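Pakia opens its hand-teaching workshop to everyone

Clirnalham, 24/08/2023 – I'm Zuzana Halás, I run training at Pakia, and I get to share some fun news! Starting now, anyone can come in and teach a small robot arm a task by remote control. You steer, it follows, and we record every move.
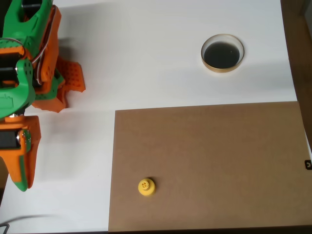 Our first group recorded 130 runs – and plenty of them were wobbly, which is fine by me. My colleague Heloísa Cordeiro says beginners pick it up faster than she did.

Sessions last 71 minutes. To book, write to Blandine Ferrand at our Clirnalham office.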